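About Hillalis

Small tools, their chargers, and the cables that go missing

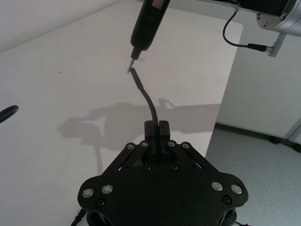

Most company pages start with a passion. I will start with a drawer. In 2014 I had a drawer with more cordless tools in it than I had working chargers, and I had been told by several shops that the sensible thing was to buy the tools again. I did not believe them then and I don't believe them now. A small electric screwdriver has a motor, a battery, a switch and a bit holder, and when one of them stops, the trouble is very often at the end of a thin black cable that cost next to nothing to make.

My name is Tianyou Yuan and I run Hillalis. We repair pen-style and other small electric screwdrivers, we match them to charging cables, and we sell the cables and the bits. We do not sell new screwdrivers. People ask us to every week and we keep saying no, partly out of stubbornness and partly because I have never found one I would put my name on without a list of complaints attached.

What we do

You send us a tool, or you bring it to the counter. We look at the charging port first. Ports collect lint and metal dust, and a plug that feels as if it has gone all the way in may be sitting a hair short of the contacts. We clean the port, try a known good cable, and leave the tool on charge overnight. If it runs the next morning, you pay the bench fee and nothing else.

If it doesn't run, we open it. Some of these tools open with two screws and some were glued shut by people who did not want us in there. We will tell you which kind you have before we start, and the glued ones may come back with a mark on the casing. If a mark would bother you, say so and we'll send the tool back closed.

Batteries we replace when there is a decent cell that fits. We don't squeeze in a bigger one because a customer read on a forum that it can be done. We have seen what that looks like six months later.

What we think about cables

The word "universal" on a charging cable makes me suspicious. A plug can fit a socket and still be wrong for it. It can be too short in the barrel, or too loose, or the wire behind it can be so thin that the tool charges at a crawl and the owner decides the battery is dead. Then the battery gets blamed, the tool gets thrown in a box, and a new one gets ordered.

We keep a notebook of every cable we test. The notebook is now three notebooks and a spreadsheet, with 3,672 entries as of this spring, and a lot of those entries say "no" and very little else. I would like to publish the whole thing. The spelling needs work first, and several of the early entries were written by me at an hour when I should have been in bed.

Our own cable is called the Potach. It comes in two lengths and one color. It is a plain cable with a plug that seats properly and a sleeve at the plug end that you can grip without pulling on the wire. We bent 200 of them back and forth on the bench before we ordered the first real batch, and 7 failed, all in the same place. We sent the drawing back and had the sleeve made longer. I mention the failures because the supplier asked me not to.

What we think about bits

Half of the "weak" screwdrivers that come in have a worn bit. The tip has rounded off, it climbs out of the screw, and the owner pushes harder until the screw is ruined too. Before you mail us anything, try a fresh bit. If that fixes it, you've saved yourself the postage and we've lost a sale of almost nothing.

We stock short bits and long ones under the Tamayo name, which is a small bit maker we buy from and now do the packing for. They are good. They are not "aircraft grade," a phrase I have seen on bits that I could bend with pliers. Bits wear out, ours included. If a bit chips in its first month, send me the pieces and I'll send a new one.

Where we are

The workshop is upstairs in the old Dornico building, on the side away from the parking lot. The Dornico sign is still up because taking it down would cost more than our sign did. Go past the loading door, up the stairs, and turn left at the fire extinguisher. The elevator works on some days. If stairs are a problem, call from the lot and one of us will come down and do the paperwork on the hood of your car.

There are 6 of us, counting me. Two work on the bench full time, two split their week between the bench and shipping, and one does the accounts on Tuesdays and is not to be asked about screwdrivers. I do whatever is left, including this page, which was rewritten after a customer told me the old one sounded like a toothpaste ad. She was right about that.

What we won't tell you

We won't tell you that repair always saves money. With the cheapest tools it often doesn't, and I would sooner say so at the counter than hand you a bill that makes you angry. We won't say we're saving the planet. We keep a modest number of small tools out of the trash, and I have no honest way of working out what that amounts to, so I leave the green leaves off the packaging.

We also won't give you a lifetime warranty, because I have never been sure whose lifetime is meant. Repairs are covered for a year. Cables are covered for two. Keep the receipt, or don't, since we have your name in the spreadsheet anyway.

Sending us something

Put the tool in a padded envelope or a small box with its cable, even if you think the cable is fine. Please send the cable! It is the part people leave at home, and it's the one we want to see first. Write down what the tool does and what it doesn't do. "Broken" is hard to work with. "Light comes on, motor doesn't turn" is very good.

Leave the bit case out of the parcel. Take any loose bits out of the holder too, or tape them down, as they tend to work through the envelope in the mail.

Bench turnaround is normally a week. In April it runs longer, when everybody seems to find their tools at once, and I've given up pretending otherwise on the order form.

Counter hours are Monday through Friday, nine to four, closed for lunch at a time that varies. Ring the bell twice. The first ring only wakes up the dog downstairs.

Page last changed Jul 17, 2021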